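Plurketti sorting kit, two arms, worth it for a small packing room?
Aqeel Arain
Been quoted 2742 for the pair plus grippers. Want it for mixed bits into bins, lidded tubs, bin bag rolls, that sort of thing. Anyone running one? Demo was on stuff like ours.

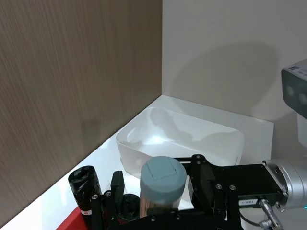 Jummai Tamuno
Depends on your tubs. Ours came in July and flat lids are ok, soft packs are a pain. Setup guide is dire, ring Emari instead.

Godfrey Koech
Had the single arm first, 1706, wouldnt bother. Get both. Red bin between the two arms, blue one side, white the other.
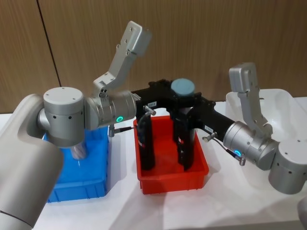
Keep the bins in reach of both or you'll be re-teaching it all week. Ask about spare fingers too, teh warranty is 12 months and doesn't cover them.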